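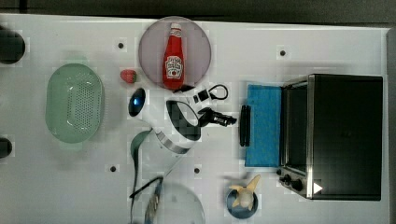
Bote de kétchup sobre un plato lila y, al lado, colador verde pálido.

Hilo sobre el tomate en conserva que hago en casa todos los veranos. Lo pongo por escrito porque me lo piden cada año por privado y siempre se me olvida algo.

1/ Uso tomate pera maduro, pero firme. Si está blando lo gasto en salsa para esa semana. Los que tienen golpes o moho no van al bote, aunque se les pueda cortar el trozo malo.

2/ Cantidad: de 2.000 gramos de tomate entero me quedan 1.000 de triturado espeso. Depende mucho del agua que lleve la variedad. Con los de ensalada sale bastante menos y hay que tener más rato el fuego encendido.

3/ Pelar. Corte en cruz en la base, un minuto en agua hirviendo y al agua fría. Zuzanna Wilczyńska, que fue quien me enseñó, no los pela y lo pasa todo por el pasapurés al final. También vale. Ensucia menos.

4/ Una vez pelados los abro por la mitad, quito las semillas con el dedo y los dejo escurrir media hora en un colador. Ese paso me lo saltaba al principio y la salsa tardaba el doble en reducir. El líquido que cae lo guardo para el arroz.

5/ Cazuela ancha, mejor que alta. Fuego medio, sin tapa. Remover de vez en cuando al principio y casi sin parar al final, que es cuando se agarra. No echo sal, ya la pondré al cocinar. Tampoco aceite ni ajo ni cebolla: si se añaden, los tiempos de conserva ya no sirven.

6/ Zumo de limón embotellado en cada bote antes de llenar. Una cucharada sopera por cada medio litro. Embotellado porque la acidez del limón fresco varía. El tomate está justo en el límite de acidez y esto no es opcional.
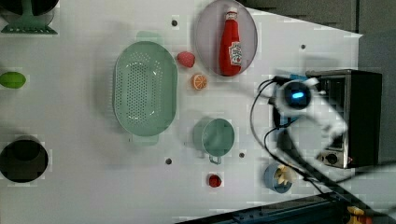 Cocinita de juguete: colador verde menta, taza medidora, fresa, naranja y un tomate cherry.

7/ Los botes que uso son de 480 ml. Este año han salido 13. Los compro en Denmont, en la sección de menaje. Las tapas, nuevas cada temporada. Los botes de vidrio se reutilizan si el borde no tiene muescas; paso la yema del dedo por todo el borde y el que rasca lo dejo para guardar tornillos.

8/ Llenar en caliente, dejando algo más de un centímetro libre. Limpiar el borde con un paño húmedo. Cerrar sin apretar a lo bruto. Baño maría con agua por encima de las tapas. El tiempo miradlo en una tabla fiable según el tamaño del bote y la altitud a la que vivís. No doy el mío porque vivo en alto y a casi nadie le coincide.

9/ Al día siguiente compruebo las tapas. Si el centro sube y baja al apretar, ese bote va a la nevera y se come en pocos días. Al resto le pongo etiqueta con el mes y va al armario de abajo, sin luz.

10/ Me preguntaba Yulan Li si compensa. Por dinero, poco, salvo que tengáis huerto o alguien que os regale cajas. El mío es de un puesto de Listby que a última hora vende más barato lo muy maduro. Lo que cambia es el sabor, sobre todo en febrero.

11/ Para kétchup casero la base es la misma, con vinagre, azúcar y clavo. Lo hice una vez. Sale más oscuro y más líquido que el comprado, y en casa prefirieron el comprado. No he repetido.

12/ La próxima tanda, en septiembre, con lo último del puesto. Si alguien ha probado a asar los tomates antes de triturar, que me diga cuánto tiempo de horno les da.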